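I'm after 25 people to try out home coffee machines with me at Valside, starting in March! I'm Bronwyn Doolan, I run the tasting sessions, and I drink far more flat whites than my dentist would like.

Nusrat Ghumman and I are comparing bean-to-cup machines with the simple pod sort. You'll make your own drinks, froth your own milk (or oat, we don't mind) and tell us what annoyed you.

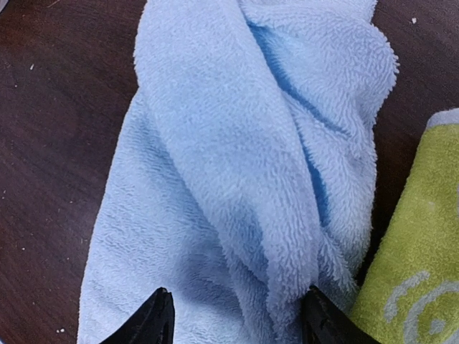 *Blue towel, with a yellow-green one beside it.*

**Who we'd like**

- Anyone over 18 who drinks coffee most days
- Total beginners, very welcome
- A few fusspots who grind their own

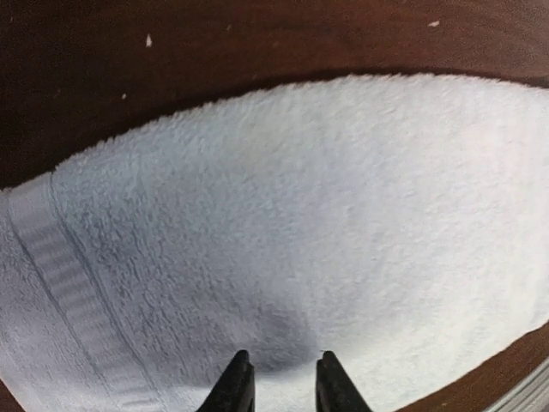
*White towel on dark wood.*

**What you'd be doing**

You'd come to 2 sessions, a morning and an evening, and fill in a short form after each cup. Decaf is fine, just say so when you write. 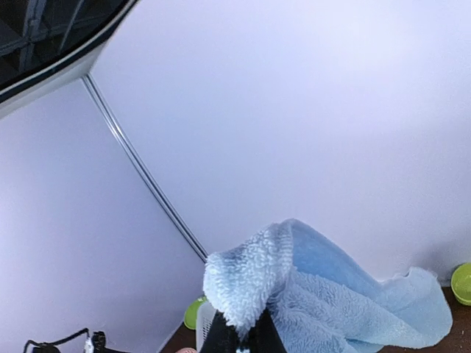

*The corner where the two walls meet.*

We pay travel, and you'll go home with a bag of beans from Talpur, the dark roast if you're quick. 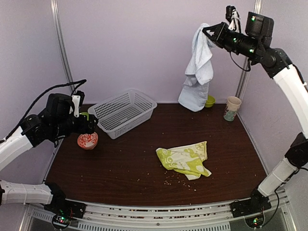

*The table, with the red-orange bowl on the left.*

Fancy it? Drop a note to Sohail Bhutto at the Valside front desk with your name, your usual coffee and which mornings you're free. He'll ring you back with dates.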